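# Chapter 2: Drying

I learnt to dry clothes from my aunt, Malou Damgaard, who had a line, a bag of pegs and no patience. So I came to tumble dryers late, and a bit suspicious! Before we get on to heat and fabric, I'd like you to get to know the dryer with nothing in it.

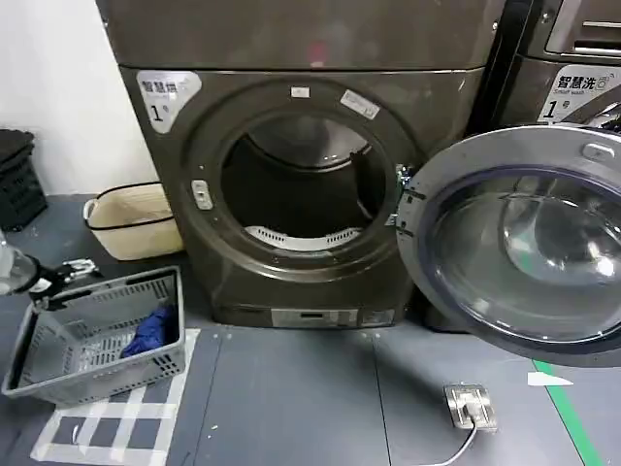

*Figure 2.1. A front-loading dryer with its door wide open.*

Find the perforated strip along the bottom lip of the opening, then look for the labels. Ours has a big number 1 on it, handy when two large machines stand side by side - I've walked up to the wrong one more than once. Keep your basket on the floor close by, so that a dropped sock hasn't far to go.

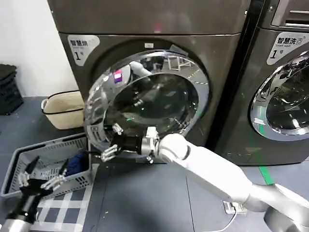 ## 2.1 Opening and closing the door

A round door is heavier than it looks, so give it room to swing and don't lean on it. Before you shut it, run a hand round the rim
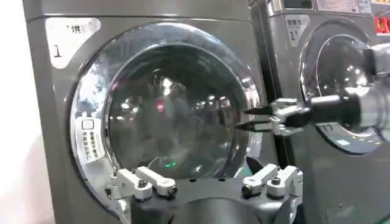
and feel for stray sleeves and cords. A trapped cuff can stop the door closing properly, and it does the cuff no good either. Push gently but firmly - slamming is never needed.

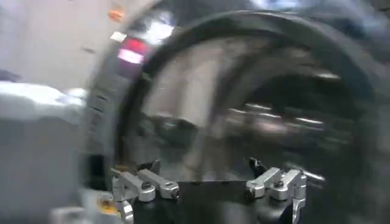
Now for the load itself. Grab a dry bath towel and weigh it (mine came to just over 800 grams), then write the figure down, as we'll want it again in section 2.2.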